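4.2 Reading the lake record at Getari

We began the field part of this study with a simple wish, which was to know whether the ice on the high tarns above Getari is really leaving earlier than it used to, or whether it only seems that way to the people who walk past them every morning. There are 16 tarns in the group, and all of them lie above 3,000 meters. Most are small enough to walk around before lunch, and that turned out to be a great help to us, because a small lake answers quickly to a warm spell and keeps very little of last year's weather in its memory.

The older part of the record comes from the notebooks kept at the Mutiso hut, where the wardens wrote down the first day they could see open water from the doorway. We have grown very fond of these notebooks! They are full of remarks about soup, visiting birds and the state of the path, and now and then a whole month goes by with only a line or two. Zawadi Simiyu read every page and marked each entry as firm, likely or unclear -- a slow job, and one that shaped nearly everything we were able to do afterward. Only the firm and likely entries are used in the trend shown later in this section. 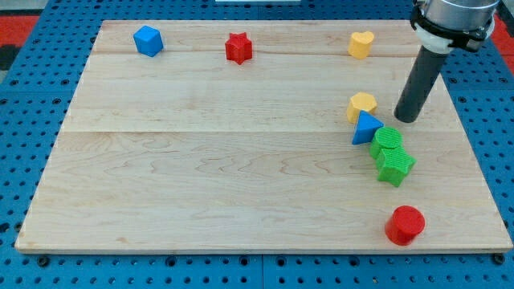 Figure 4. Maple board on a perforated metal table.

Ice on a tarn does not go all at once, and the order in which it goes matters a good deal for how we date the breakup. In most years the shore ice loosens first, then long cracks open across the middle, and the sheet sits for several days as a few large plates that still look, from the hut door, like one solid cover. A reader who wants a picture of this stage might think of the board in Figure 4, where three broad planks meet along seams so faint that the whole thing passes for a single piece at first glance. We suspect that many of the wardens saw the plates in just this way and wrote "still frozen" when the breakup was well under way. For that reason we treat the notebook dates as the end of the breakup and not its start, and we compare them only with the matching end dates from our own temperature loggers.

The loggers were placed in 2 of the tarns, Prunda and Clundetel, each on a weighted line with sensors spaced from just under the surface down to the bed. Halima Shemweta set them out in October, before the first lasting ice, and we left them alone through the winter. Spring shows up in these readings as a gentle warming below the ice while the top sensor hardly moves, and then a sudden mixing once the wind can reach the water. We take that mixing as the end of ice cover. It is a plain rule, and we tried several fancier ones before coming back to it.

Over the last 20 years of usable notebook entries, the end of ice cover has moved earlier on both lakes, with the larger shift at Prunda, the shallower of the pair. Single years still wander a great deal, and a late snowfall can undo a warm month very easily. Section 4.3 takes up the question of snow.

Related items
Snow depth and spring melt on small mountain lakes
Using hut diaries as climate records
Water temperature under winter ice: a field guide
Early thaws and the insects of high ponds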